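Selside Simulation Laboratory
Episode Collection Checklist, Basket Placement Task
Collection period: September. Target: 400 accepted episodes.

Section A – Workcell model

A1. Arm base fixed to its mounting plate, no offset from the saved origin. Satisfactory.
A2. Perforated board seated on the tabletop. Satisfactory.
A3. Joint limits loaded from the Kalik configuration file. Satisfactory, though the file header still carries the previous revision letter.
A4. Parallel gripper attached at the wrist, fingers free of the housing. Satisfactory.

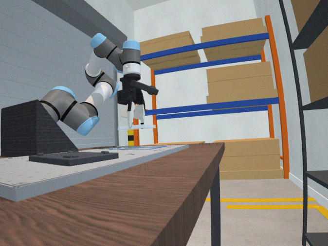
Leemans has asked whether A4 ought to be signed off once per session or once per batch, as finger calibration is reset each time the simulator restarts. The inspection office agrees that it should be once per session. The form will be amended.

Section B – Task objects and target area

B1. Blue outline present on the board and unchanged between resets. Satisfactory.
B2. Basket spawns upright and empty. Satisfactory.
B3. Basket colour and scale held constant for this batch. Satisfactory. Variation is scheduled for the next one.
B4. Success is recorded only when the whole base of the basket lies within the outline.
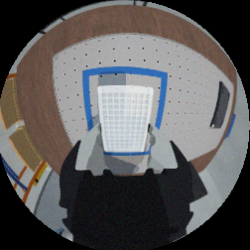 Comment on B4: the automatic labeller tests the centre point alone and will pass a basket that overlaps the line. Until this is corrected, operators are to review every accepted episode by eye and enter the result in the Skusum log.

Section C – Recording

C1. All camera streams start on the same simulation step. Satisfactory.
C2. Random seed written to each episode header. Not satisfactory. Episode 2531 has a blank field and is to be withdrawn from the training set.
C3. Shadows enabled in every view. Satisfactory.

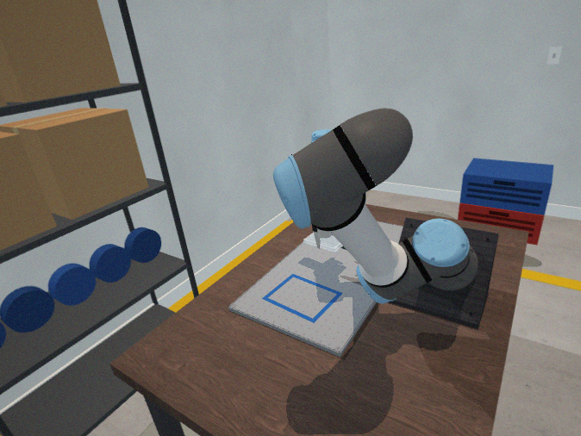
C4. Failed attempts retained in a separate folder and labelled by cause – they are not to be deleted. Satisfactory.
C5. Free storage sufficient for more than 1000 episodes. Satisfactory.

Outstanding items: 2 (B4, C2). Collection may continue while B4 is open, provided the manual review is kept up to date.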